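Tea Bag Tidy, Group Project Report
Duygu Gezer and Eugeniusz Szczepańska
Handed in Wednesday, March 31, 2021

What we set out to do

Our topic was small kitchen messes and how people deal with them. We picked tea bags. Everybody in the Prurnby share house drinks tea and the used bags end up everywhere, on saucers, in the sink, stuck to the side of the bin. Compost only gets emptied when it's full, so there needs to be a holding spot in between. Question was, what kind of holding spot do people use without being nagged?

Word limit is tight so we've left the history of tea bags section out (Duygu wrote 2000 words of it, sorry Duygu).

Setup

Cleared the table first. Pale wood top, wavy grain, shows every stain so it's a good surface for this. Wiped it down with dish soap, then a dry cloth. No placemats, no tray, we wanted any drips to show up.

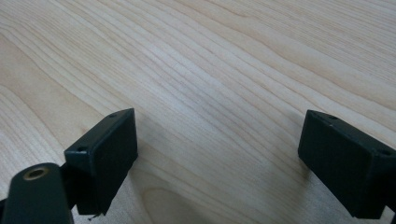
Two kinds of holder were tried over 14 days. Week one was a saucer. Week two was an open plastic container, the kind takeaway or margarine comes in. Same kettle, same tea, same people. Nobody was told which one we thought would win, though Eugeniusz kept giving it away by complaining about the saucer.

Rules for the house:
Used bag goes in the holder, tag and all.
Don't squeeze it on the table.
Don't empty the holder, we do that.

Week one, saucer

Bad. Saucer is flat so bags slide off as soon as there's a little pile. Strings hang over the edge and catch on sleeves. By the second day there were brown rings on the wood and we'd wiped the table 9 times by the end of the week. People also kept using the saucer as a saucer, wich we should of seen coming.

Week two, plastic container

Much better. The sides hold everything in, so you can drop a bag from higher up and not care where it lands. White plastic was a good pick too, you can see when it's getting full from across the kitchen. Paper tags stay on top or flop over the side, easy to grab if you want to lift a bag out.
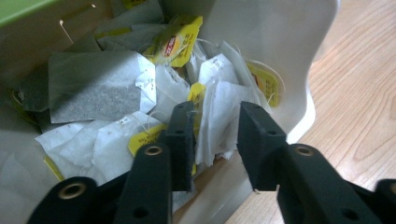 Wiped the table 2 times that week. One of those was jam so doesn't really count.

Downsides. Bags heap up and the ones underneath stay soggy, so there's a smell if you leave it past a couple of days. Strings tangle. When we tipped it out for compost the whole lot came out in one lump and the tags had to be picked off by hand, since the printed ones can't go in our bin. That took longer than expected and is boring.

What people said

Asked everyone at the end. Most liked the container. One said it was ugly and could it have a lid. Another wanted the tags torn off before the bag goes in, fair point, but we don't think anyone would keep it up before their first cup of the day.

Problems with our method

Week one was colder so more tea got drunk. Should have swapped the holders halfway. Also only one house. And we didn't weigh anything, the kitchen scale had a flat battery and we forgot to replace it, twice.

Next time

Try a container with holes in the bottom and a dish under it, so the bags drain. Try a second pot just for tags. If the course runs again in September we'd like to do coffee grounds the same way, more mess, better results probly.

Who did what: Duygu did the house rules, the interviews and most of the writing. Eugeniusz did the wiping and the tag picking.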